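Abschnitt 4: Aufgaben vormachen mit dem Handgreifer

Clullum Handbuch für Einrichter, Ausgabe 2019-05-21 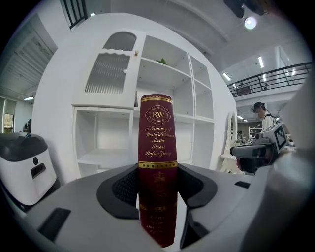

Wie viele Vorführungen braucht der Roboter, bis er eine Aufgabe beherrscht?

Für das Einstellen eines Buches in ein Regal rechnen Sie mit mindestens 48 brauchbaren Durchgängen pro Regaltyp. Wer mit weniger auskommen will, bekommt in der Regel einen Arm, der genau ein Buch an genau einer Stelle beherrscht und beim nächsten ratlos stehen bleibt.

4.1 Bevor Sie anfangen

In den Verkaufsunterlagen steht, der Roboter lerne »durch einfaches Zusehen«. Das Wort »einfach« sollten Sie streichen. Aufgezeichnet werden die Kamerabilder am Handgreifer, dessen Weg durch den Raum und die Öffnung der Backen. Warum Sie etwas tun, steht in keiner dieser Spuren. Wenn Sie vor dem Regal zögern, weil Sie an das Mittagessen denken, ist das Zögern anschließend Teil der Aufgabe.

Überlegen Sie außerdem, ob die Aufgabe überhaupt vorgemacht werden muss. Feste Wege zwischen zwei festen Punkten programmieren Sie schneller von Hand (siehe Abschnitt 3). Das Vormachen lohnt sich dort, wo Lage, Größe oder Umgebung der Gegenstände wechseln.

Sie benötigen:
– den Handgreifer mit geladenem Akku
– einen Rechner mit der Software Zendeck
– die Kalibriertafel aus dem Koffer
– mehrere gebundene Bücher unterschiedlicher Dicke
– ein Regal, das dem späteren Einsatzort ähnelt

Hinweis: Ein Satz gleicher Bücher ist bequem und fast wertlos. Mischen Sie helle und dunkle Einbände, glatte und geprägte Rücken. Goldprägung kann je nach Licht spiegeln und das Kamerabild verändern. Nehmen Sie solche Bände trotzdem in die Sammlung auf, denn im Einsatz kommen sie auch vor.

4.2 Handgreifer vorbereiten

1. Schalten Sie den Handgreifer ein und warten Sie, bis Zendeck »Bereit« meldet.

2. Öffnen und schließen Sie die Backen zweimal vollständig. Der Anzeigewert muss dem Weg ohne Sprung folgen. Springt er, wiederholen Sie die Nullstellung nach Abschnitt 2.

3. Wischen Sie das Kameraobjektiv mit dem beiliegenden Tuch ab.

4. Führen Sie die Kalibrierung mit der Tafel durch. Zendeck zeigt danach ein grünes Feld an. Das Feld bedeutet nur, dass die Rechnung ein Ergebnis hatte. Ob das Ergebnis stimmt, prüfen Sie im nächsten Schritt.

5. Setzen Sie den Greifer auf der Tischmarke ab, gehen Sie einmal um den Tisch und setzen Sie ihn wieder auf derselben Marke ab. Weicht die angezeigte Position um mehr als 9 mm ab, kalibrieren Sie neu.

Vorsicht: Fassen Sie während der Nullstellung nicht zwischen die Backen. Die Federkraft ist gering, reicht für einen eingeklemmten Finger aber aus.

4.3 Buch greifen und einstellen

1. Stellen Sie das Buch aufrecht hin, mit dem Rücken zur Kamera.

2. Starten Sie die Aufnahme mit noch geöffneten Backen. Eine Aufnahme, die mit dem bereits gegriffenen Buch beginnt, zeigt dem Roboter das Tragen, aber nicht das Greifen. Kennzeichnen Sie solche Aufnahmen in Zendeck als »Teilaufgabe«.

3. Führen Sie die Backen von beiden Seiten an das untere Ende des Buches und schließen Sie sie, bis es nicht mehr kippt. Drücken Sie nicht fester. Der Arm übernimmt die Backenöffnung und kennt Ihre Vorsicht gegenüber altem Leinen nicht.

4. Heben Sie das Buch an und bewegen Sie es gleichmäßig zum Fach. Das Zielfach soll spätestens auf halbem Weg im Bild sein. Verdeckt der Einband das Fach vollständig, wählen Sie einen seitlicheren Anlauf.

5. Setzen Sie das Buch ab, öffnen Sie die Backen und ziehen Sie den Greifer gerade zurück.

6. Beenden Sie die Aufnahme erst, wenn das Buch frei steht.

Hinweis: Nutzen Sie verschiedene Startpunkte. Raghda Saliba aus der Inbetriebnahme hat bei der Anlage Rajan 22 Durchgänge von derselben Tischecke aus gemacht und den ganzen Satz verworfen. Der Arm fuhr zuverlässig zu der Tischecke, auch wenn das Buch woanders stand.

4.4 Umgebung

Ein leer geräumter Prüfraum liefert saubere Daten für einen leer geräumten Prüfraum. Möbel, Lampen und Personen im Hintergrund sind zulässig, solange niemand durch den Greifweg läuft. Achten Sie auf Folgendes:

– Fenster und Deckenleuchten dürfen im Bild sein, sollen die Kamera aber nicht längere Zeit blenden.
– Arbeiten mehrere Personen gleichzeitig mit Handgreifern, braucht jedes Gerät eine eigene Kennung in Zendeck. Doppelte Kennungen werden ohne Warnung zusammengeführt.
– Glastüren und Spiegel können die Lageschätzung stören. Wiederholen Sie die Prüfung aus 4.2, Schritt 5, vor dem betreffenden Möbel.

Vorsicht: Das Weitwinkelobjektiv erfasst mehr, als Sie vermuten. Holen Sie das Einverständnis aller Personen im Raum vor der ersten Aufnahme ein.

4.5 Aufnahmen prüfen

1. Öffnen Sie in Zendeck die Liste »Durchgänge«.

2. Sehen Sie jede Aufnahme vollständig an. Die automatische Bewertung erkennt Aussetzer in der Positionsspur. Ein schief abgestelltes Buch hält sie für gelungen.

3. Löschen Sie Durchgänge, bei denen das Buch gerutscht ist oder Sie nachgegriffen haben. Möchten Sie das Nachgreifen trainieren, legen Sie dafür einen eigenen Satz an.

4. Notieren Sie den Namen der vorführenden Person. Zwei Menschen machen dieselbe Bewegung selten gleich, und bei der Fehlersuche wollen Sie wissen, wessen Schwung der Arm übernommen hat.

Hinweis: Mehr Material behebt keinen schlechten Satz. Der Bestand am Standort Clasthorpe umfasste zuletzt 2.349 Durchgänge. Dalal Nseir hat ihn durchgesehen und die Aufnahmen mit falscher Kennung entfernt, danach griff der Arm sicherer als mit dem vollen Bestand.

4.6 Erster Lauf am Arm

1. Begrenzen Sie die Geschwindigkeit auf die kleinste Stufe.

2. Halten Sie den Zustimmtaster gedrückt und bleiben Sie außerhalb des markierten Bereichs.

3. Beginnen Sie mit einem Buch, das in den Vorführungen nicht vorkam. Mit einem bekannten Band erfahren Sie nur, ob der Arm sich erinnern kann.

4. Verschieben Sie das Buch nach jedem Lauf um eine Handbreite und drehen Sie es leicht.

5. Scheitert der Griff dreimal nacheinander, brechen Sie ab und kehren Sie zu 4.3 zurück.

Vorsicht: Ein gelungener Lauf ist keine Freigabe. Der unbeaufsichtigte Betrieb ist erst nach der Abnahme gemäß Abschnitt 6 erlaubt – auch dann, wenn die Vorführung beim Kunden schon für Juni zugesagt ist.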